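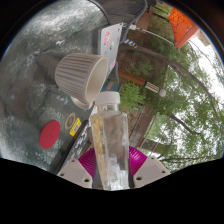

Gray ribbed cup and a water bottle

From: Rukhsana Farooqui
To: Mirani list, dating and relationships
Date: 2020-01-08
Subject: Re: He wants to meet my parents after 3 weeks

Dear all,

I read the message from Omow two times before I answer, because I was in a similar situation and I did not handle it well.

Omow wrote:
> We met in October on Hamudari and we have seen each other
> five times. He is kind and he listens. Now he asks to have
> dinner with my mother and father. I said "maybe" and he
> became quiet for the rest of the evening. My sister tells me
> it is a good sign. I feel only pressure. Should I agree so
> that he is not hurt?

First, I do not think that he is a bad person. In some families, meeting the parents is a small thing, like tea with neighbors. In my family it is almost an engagement. You wrote nothing about what it means in his family, and perhaps you have not asked him. I would ask this before anything else.

Second, "maybe" was a difficult word for him. I used it also, for many months, with a man I liked. He understood "yes, later" and I wanted to say "I don't know you enough." When I finally explained, he was more upset about the waiting than about the answer.
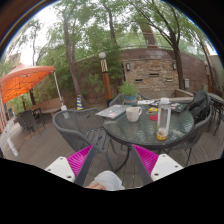 How do I tell him I am not ready without ending it?

Say it early in the evening, when there is time to talk, and give him something true together with it. For example: "I like seeing you and I want to continue. I am not ready for my parents to meet you. Let us speak about it again in the spring." Then stop talking and let him answer.

If he becomes quiet again, I would wait a little. Some people need one day to think. If he is still cold after 3 days, or he asks again as if you said nothing, then I would be more careful.

About the sister: mine also gave me a lot of advice, and she had known the man for 60 minutes. Please listen to her, but you are the one who must sit at that dinner.

I am interested to hear what the others think, especially those who said yes early.

With warm regards,
Rukhsana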